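Clandach Pocket Case Cover, silicone, for earbud charging cases
Sold by Trultside Audio Spares

Price: £2.39 while the old stock lasts
Weight: 39 g in its packet
Stock code: 232

We were in two minds about listing this one. Most covers for earbud cases are poor value, and the claims printed on the packets are worse. The maker of this one says it gives "total drop defence". We don't believe that and would ask you not to either. It is a thin sleeve of soft silicone in two parts, one for the body and one for the lid. It will keep keys from scratching the shell. If you drop your case down a stone staircase, you will probably be buying a new case.

What we can say for it is that it goes on without a fight and the lid part stays put, provided you use the sticky strip. The packet calls the strip optional. Muthu Pillai, who does our returns, would like a word with whoever wrote that. Nearly every cover that comes back has the strip still on its backing paper.

Will it fit?

The packet says "universal". It isn't. It suits upright cases with rounded ends and a lid that flips back on a hinge. Square cases, flat sliding ones and anything with a carrying loop moulded into the side won't go in. Older cases with a thicker hinge may go in, but the lid won't open all the way, and you will end up cutting the silicone with nail scissors. We don't take back covers that have been cut. 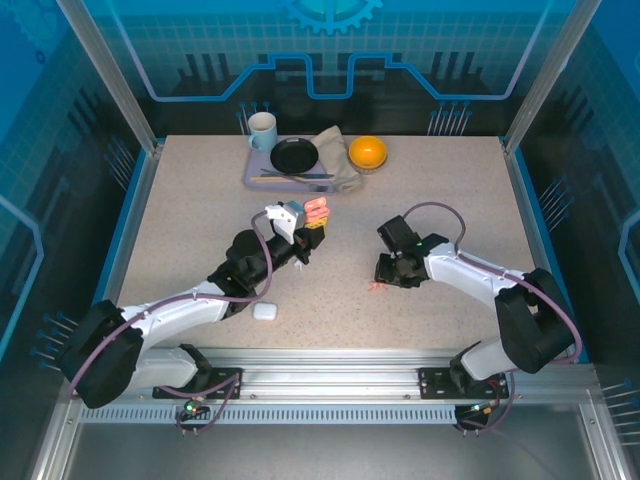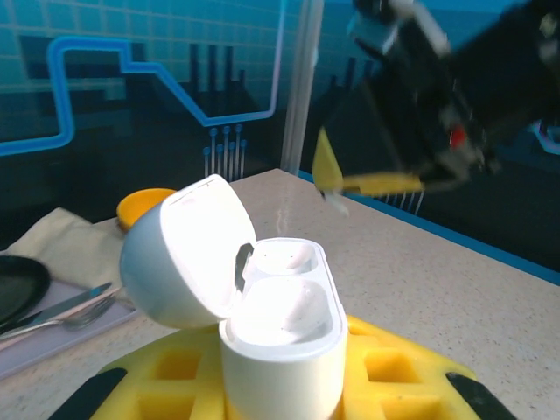
Does it affect charging?

By cable, no. The hole at the bottom is big enough for most plugs, though some of the chunky braided leads catch on the edge. Wireless charging is where the packet gets carried away again. "Works with all pads" is a bold thing to print. Ours worked on the pad at the Drevudthorpe shop and sulked on the one in the office until we took the cover off. If you rely on a pad, try it before you throw away the wrapping.

Colours

Grey, black and a green that looks better on the website than it does in the hand. The grey shows pocket fluff within a day. So does the black. Wash it in warm soapy water, off the case, and let it dry before putting it back.

What customers have told us

"Does the job. Smelt of tyres for a week." Mieke Brouwer

"Bought two, one for my son. His is already lost, which I can't blame on the cover." Deisy Lozano

"The belt clip is useless." Jailson Lopes

He's right about the clip. Leave it in the packet.

Delivery and returns

Orders placed before noon go out the same day, except Monday, when we are shut. Unused covers can be returned in their packet. The maker offers a lifetime guarantee but doesn't say whose lifetime, so please deal with us first.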